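How to plan the budget for a small gripper station

Last updated: 11/06/2025

When we started at Dronder, we had one sheet of paper with the price of the arm on it, and we believed that this was the budget. It was not a good start. In this page I explain how we make the plan now, step by step, so you can use the same way for your own station. I write from the position of a small workshop which handles light household goods, so if you move heavy parts, some steps will need other values.

Step 1. Write the task in one sentence

Before you ask any supplier for a price, write what the robot must do. Ours was: "Pick soft and light objects from a table and put them into a basket." If the sentence becomes longer than two lines, you are probably planning two stations and you should budget them separately. Keep this sentence at the top of the sheet. Each item you want to buy must serve it.

Step 2. Make four groups of costs

We use these groups:

Arm and controller
Gripper, fingers and wrist camera
Furniture, power and cables
Spare parts and working time

The first group is easy, the supplier gives you one number. The other three are where our first plan was wrong. We had put nothing at all for working time, and the mounting and setting up took us 82 hours in total. Please count your own hours, also when you do not pay them to somebody outside.

Step 3. Ask for the gripper separately

Many offers include a gripper in the package. Ask the supplier to show it on its own line. We compared a package from Dewulf with an arm bought alone and a gripper from Nernix, and the difference only became clear when both offers had the same lines. Our Nernix gripper cost 956 euros with one pair of fingers, before tax and delivery.

Ask these questions by e-mail and keep the answers:

Can I buy the fingers without the whole gripper?
How long is the delivery of one pair?
Is the camera bracket included, and for which camera?
Does the cable for the camera reach from the wrist to the base when the arm is fully stretched?

The last question looks small. We did not ask it, and we had to order a longer cable and wait for it.

Step 4. Plan the fingers as a consumable

Fingers become worn, and soft ones become worn faster. Do not put them in the plan as a thing which you buy once. We keep 2 spare pairs in the drawer and order again when we open the second one. For the first year it is safer to plan a little too many, and you can correct the number when you know your own use.

Step 5. Choose the table and the containers

A table looks like the cheapest part of the project, and so people take one which is already in the building. This can work well. Check three points before you decide: it must not move when the arm stops quickly, it must be large enough for the reach you need, and the surface should be plain. A matte white top is comfortable for our camera work, with little to confuse the picture except shadows. A glossy top was cheaper in the shop but we lost time with reflections.

Buy the containers in the same order as the table. We use woven baskets from a normal home shop. Buy a second one of the same model immediately, as shops change their collection and it is annoying to teach the positions again for a different size.
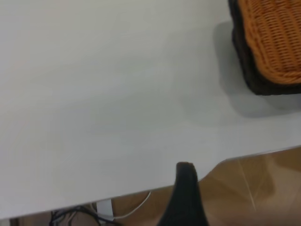
Step 6. Give the cables their own line

Power strips, adapters, extension leads, clips and a cable tray under the table should be written one by one. Walk from the wall socket to each device with a tape measure and add some length for the corners. At our second place, in Kirkden, the socket was on the wrong side of the room and the electrician was a separate invoice in June. A tray is not expensive, and it is much easier to fit it before the arm is mounted than after.

Step 7. Add the reserve and fix the order of buying

We add 10 per cent to the total as a reserve and we do not use it for upgrades. Then we buy in this order: table and power first, arm second, gripper and camera third, spare parts together with the gripper so that we pay one delivery.

Keep the sheet open after the installation and write the real price next to the planned price on each line. For our second station we copied the real prices into a new sheet, changed the ones with a newer offer, and sent it for approval the same afternoon.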